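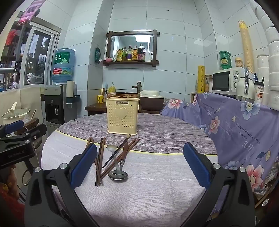
Thread on chopsticks, and why a household can own this many and still not be able to set a table.

We moved into the Jaltunstead flat in September with a full drawer of them. I have just tipped the caddy out on the tablecloth to see where we stand. Seven chopsticks. I don't need to tell you what's wrong with seven.

One of them is black. We have never bought black chopsticks. Its partner is presumably on some other table, embarrassing some other family.

The two reddish-brown ones at the left are the good pair and everybody knows it. Dinner is called and there's a sprint.

The rest of the brown ones get married off by length and general colour. If you hold them far enough from your face, they match.

Two spoons came out as well. The forks live in a drawer and think they're better than us.

The caddy itself has a heart on the front and little holes all over the sides, for airflow, I suppose. It's the most affectionate thing in the kitchen before 9 a.m.

Priced a new set at Willano this arvo. 179 dollars, in a presentation box. For sticks. I put the box back very gently.

The discount place on Sukell Street does a bag of 1000 disposables, and I did stand there for a while doing the maths.

Not touching the condiments on the mirror shelf today. You brush your fringe and pick a sauce in the same spot, and it suits us fine.

Everything's going back in the caddy, the black one too. Whoever's last to the table gets it.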